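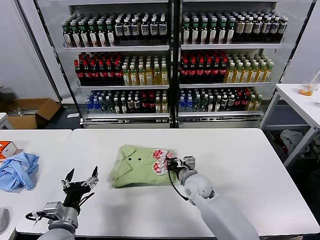

3 min read

Every September my inbox fills up with capsule wardrobe emails, and every September I read them with one eyebrow up. This year's loudest came from Lollell, whose pitch is that you can own 31 pieces, get dressed in the dark, and make 360 outfits out of them. I've been writing about clothes long enough to want to check that kind of math, so I did.

I went through the lookbook on a train with a pen. You get to 360 only if you count the same shirt and pants as a new outfit when you add a belt, then again when you take the belt off and put on the other shoes. There's a look on page nine and a look on page fourteen that I still can't tell apart. If belts count, I've had a capsule wardrobe since college.

Then there's the price. The full set comes to $2,861 before shipping, and that's with the "bundle savings" taken off. Lollell says the idea is to buy less. Well, I'd like to meet the person who was going to spend more than that on tees and trousers this fall and has now been talked down. Most of us already own the white button-down. Most of us own three, and one of them fits.

I asked Marisol Tovar, who cut patterns for years before she started doing alterations out of her garage, to look over the pieces I could get my hands on. She liked the trousers a lot. Good waistband, real seam allowance, enough fabric in the hem to let down an inch. She was less taken with the $435 blazer, which has a fused front and a lining she tugged on twice and then handed back to me without a word. "It's a nice blazer for two winters" was as far as she'd go when I pushed. The knit tank she wouldn't discuss.

Edet is doing a smaller version of the same thing, with no outfit count printed on the box, and I'll give them credit for that. The colors are duller (a lot of putty) but the shirts come in actual sleeve lengths, and you can buy one at a time. I bought one. The collar is a little stiff and I'd size down if you're between sizes. I have worn it to two dinners and a dentist appointment.

Dumell, meanwhile, has brought back the wrap skirt it dropped in spring, now described as "reimagined." I held it up next to my old one. They moved the button.

A few of you wrote in after the last issue to ask about resale value, since the capsule brands love to bring it up. Bijan Salehi, who runs the consignment rack at Drudeo, told me basics are the hardest thing on his floor to move. People come in for the odd coat, the loud print, the shoes they missed the first time. A plain beige sweater can sit there all season -- and he has plenty of beige sweaters. So when a brand tells you a piece "holds its value," ask who's buying.

If you really want fewer clothes, pull out what you wore in the last two weeks and hang it all at one end of the rod. Leave it a month before you order anything. I did it and found I wear the same two pairs of pants, which is either very chic or a bit sad.

Next issue: loafers, and whether any of them need that much hardware. Send me your blisters.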